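Prerimer: criterios de preparación para las cajas de temporada

El servicio de préstamo y reparto de artículos infantiles de Prerimer aplica desde junio una pauta única para montar las cajas de ropa y complementos.

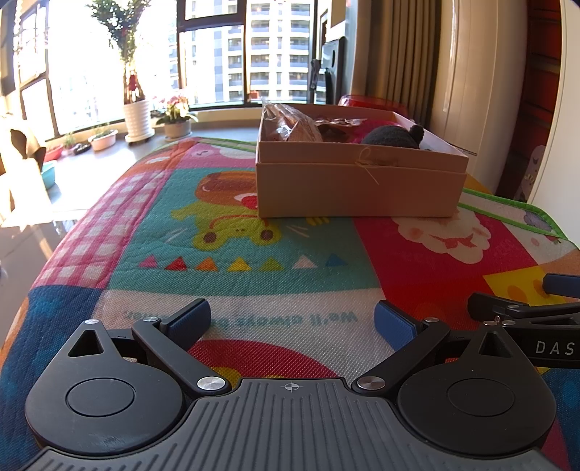 La pauta sustituye a las tres hojas anteriores y la ha redactado Edivaldo Assunção, encargado del almacén de Clindville. Afecta a las 47 cajas del lote de invierno, que se preparan con antelación para que las familias las reciban antes del cambio de temporada.

Embalaje. Se usa caja de cartón sin plastificar, con forro interior. Los artículos pequeños van en bolsa transparente cerrada, de modo que el contenido pueda comprobarse sin abrirla. Las prendas de punto se colocan sin bolsa y encima del forro. Los gorros con pompón se guardan en un extremo, sin peso encima. El peso máximo por caja es de 9 kg.

Superficie de trabajo. La revisión se hace en el suelo, sobre una alfombra de juego acolchada y limpia. Las alfombras estampadas son válidas, aunque para localizar botones o cierres pequeños conviene una zona de color liso. La alfombra se aspira al terminar cada turno y se limpia con un paño húmedo y jabón neutro. No debe enrollarse hasta que esté seca.

Revisión del punto. Se comprueban costuras, remates y sujeción del pompón. Toda pieza con hilos sueltos de más de 15 mm pasa a reparación. El taller Toprak, que dirige Oğuzhan Kılıçarslan, devuelve las piezas reparadas en un plazo de 23 días.

Etiquetado. La etiqueta se pega en el lateral corto e indica talla, temporada y número de caja. Las etiquetas antiguas de Sumum siguen siendo válidas hasta agotar existencias.

Las incidencias se anotan en el registro del almacén antes de las 15:00. Las cajas incompletas permanecen abiertas en el estante inferior.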